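The Pillevetti came with 706 pages of manual and a home trial of 70 days, and by the second week my mother had stopped calling it the machine and started calling it the tenant. It could fold a towel. It could fold the same towel all afternoon, if you let it. What it could not do was put away groceries, so that was still done by hand.

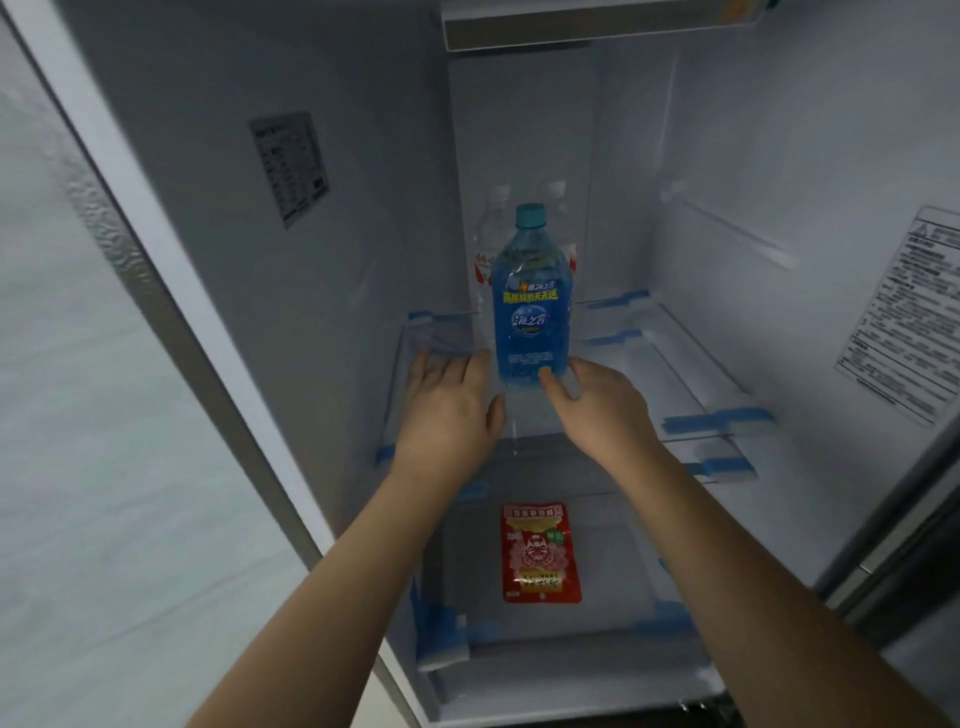 "Drinks are a solved problem," the man from Skadbridge told us over the phone. A bottle had a bottom and a top, he said, and the Pillevetti had been taught both. I asked about snacks. He said snacks were coming in October.

My mother asked about eggs. There was a silence on the line, and then some typing.

Eggs, he admitted, were with another department. The department had 6 engineers and had recently had more. They were making real progress on the hard-boiled kind. My mother told him she had been carrying raw ones across kitchens for most of her life and had never once needed an update, and he asked, quite seriously, whether she would consider wearing the gloves.

She wanted to know what the gloves paid.
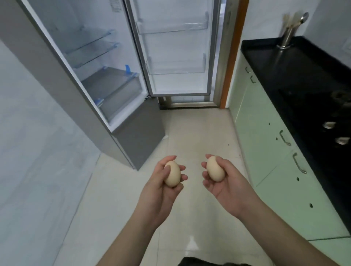

Nhung Tô thought we should have held out for the Betov, which at least knew when it was beaten and went back to its charger. Hers had quit on a sack of onions and not come out for 2 days. She put the onions away herself and found she respected it more.

My mother said she would think about it. Behind her, the tenant started on the towel.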